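Bring Back the Bottle Deposit, and Make It Hurt a Little

I grew up in a house where the returns lived in the garage, in two paper grocery bags that were always about to split. Every couple of weeks we hauled them to the store and fed them into a machine that rejected one in five for no reason at all, and I got to keep the slip. It was my whole income until I was 11. I mention it so you know where I'm coming from: I'm biased, I love a deposit, and I think the town of Bredia is nuts not to have one.

What we have is a blue cart and a lot of good intentions. I rinse, I sort, I roll the thing to the curb, and then I walk the dog past the creek and see the same water bottles wedged in the same reeds. Last April a bunch of us spent a morning down there and pulled out 231 bags of trash. I'd guess half of it by volume was drink containers. Nearly every one of them would have been worth a nickel or a dime somewhere else.

And that's really my argument. People don't leave money lying in the reeds, or if they do, somebody else comes along and picks it up.

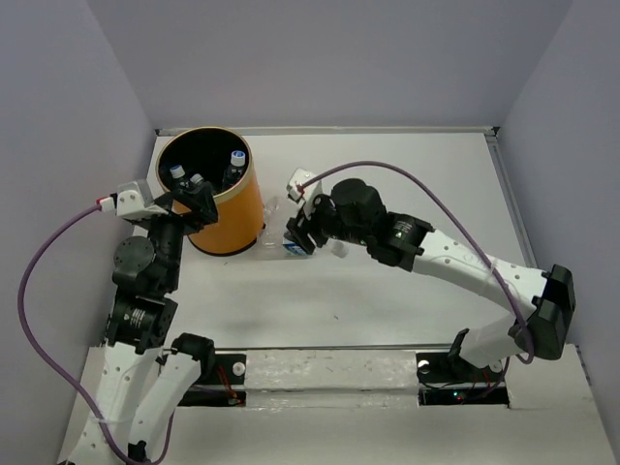 The usual complaint is that a deposit is a tax on groceries. I get why it feels that way at the register. But I've never paid a tax that I could carry back to the store in a bag and get refunded in full, and I would like to hear about it if you have. The second complaint is better. Stores hate it. The guy who runs the corner market on Akpalu Street has a back room the size of my bathroom, and he does not want it full of sticky soda cans in August. Fair enough! So pay him a handling fee, a decent one, or let small shops opt out if there's a drop-off site nearby. Other places have worked this out. We can copy their homework.

What I don't want is another app. The city spent two years on a pilot called Vutel, where you scanned your bottles and earned points toward, I think, a tote bag. I signed up. I earned 17 points. The tote bag was 3000. I still get the emails.

Give people cash, or credit on the grocery bill, and make it enough to notice. Five cents was real money when my parents were dragging those bags around, and it isn't now – you can't get a kid to bend over for a nickel. A dime is the bare minimum and I'd happily go to a quarter on the big bottles. Yes, I'd grumble at the checkout like everybody else, and then I'd go home and put a bag in the garage.

The council takes up the recycling contract again this winter, and so far the only question on the table is what color the new carts should be. I've written to my council member twice. I'm writing again tonight, and I'm putting the dime in the first sentence.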